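Hirkia: progress report to the Nostitport Music Fund

Reading time: 2 minutes
Last updated: January

Dear Hạnh,

Thank you again for your patience over the holidays, and for the kind note you sent with the second payment. It has been a busy stretch for Hirkia and I am glad to say that most of what I promised you in the autumn is now in the app, even if a few corners still need sanding.

The biggest piece of work has been the looper. When we last spoke you could record a phrase and play it back, but changing the tempo afterwards made everything sound as though it were being played under a duvet. Eduardo Rivera rewrote that part from the ground up, and loops now stretch and shrink with the tempo and keep their shape very nicely, voices included. You can stack as many as 2 takes on each pad and fade between them with a finger, and I must admit I lost most of an afternoon to doing just that when I ought to have been writing to you.

The sound library has grown to 400 loops, all recorded by players from the town and all cleared for anyone to use in their own songs. I had hoped for 1,000 by the end of the grant and I still do, though I would sooner be a little late than pad it out with six versions of the same shaker. The brass is thin at the moment. If you know a patient trombonist, do please send them our way!

The test version has been downloaded 2,928 times, mostly by schools and by people who play at home. Their letters have been lovely and very useful. Teachers asked for bigger buttons and a way to lock the settings page, and both are done. Several people with older tablets wrote to say that the sound crackles when the reverb is on, and that one is not done. Eduardo thinks the fault lies in the way we hand audio over to Drivura, the sound engine we build on, and he has a fix half working.

Pan, the small companion app for sending loops from one tablet to another, is behind. It sends happily enough, but the receiving end sometimes loses the last beat of a loop — a sad thing to do to a waltz. I have moved its release back to the spring so that we can put it right properly. This doesn't change the budget, only the order in which we spend it.

Next on the list are the crackle, then the brass, then the printed guide for teachers, which I would love you to read in draft if you can spare an evening.

With warm thanks from both of us at Hirkia

Contact | © Hirkia | Back to top
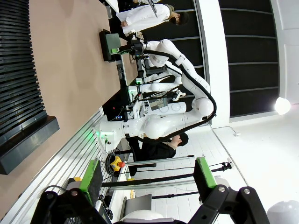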